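Boards > Baking > Bread & Loaf Cakes > Cornbread sticking / crumbling when cut

plistari_kitchen
ok so third pan this month that fell apart when I cut it. Recipe is my aunt's, 2 cups cornmeal, no flour, buttermilk, 2 eggs. 400 degrees. Tastes great, slices like sand. what am I missing

boscombe
flour. you need some flour in there. Half and half and you get real squares

L_Kivi
Disagree. All cornmeal is fine, I grew up on it. You're cutting too early. Leave it in the pan till it's barely warm.
- Līga

boscombe
I let mine sit an hour and it still crumbled with no flour, so

plistari_kitchen
I cut right away, yeah. Everyone's standing there with butter lol. what grind do you use Līga?

L_Kivi
Fine. Coarse stuff doesnt hold. And let the batter stand before it goes in the oven, meal needs to drink.

crisoforo.b
Crisóforo Beltrán here, long time lurker. Both of you are half right imo. Fine grind AND a spoon of flour, and pour half the buttermilk over the meal the night before. Also a thin knife, wiped between cuts. I was sawing at mine with a bread knife for years, dumb.
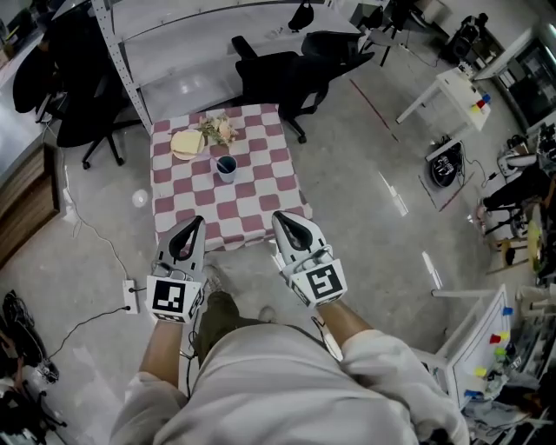

Other thing is pan size. Six inch pan with that much batter gets too tall and the middle stays weak. Go wider. Mine is a beat up Barico square one, nothing fancy.

boscombe
wider pan = dry edges. no thanks

crisoforo.b
pull it sooner then?? edges are the best part anyway

L_Kivi
Night before is too much fuss for cornbread. 

plistari_kitchen
going to try the soak and the waiting, no flour yet. If it crumbles again boscombe wins. Does sugar matter? Aunt says none, my kids say lots

boscombe
little sugar helps it brown. dont tell the aunt

L_Kivi
No sugar!! Make cake if you want cake.

crisoforo.b
oh boy. theres a whole other thread for that, please take it there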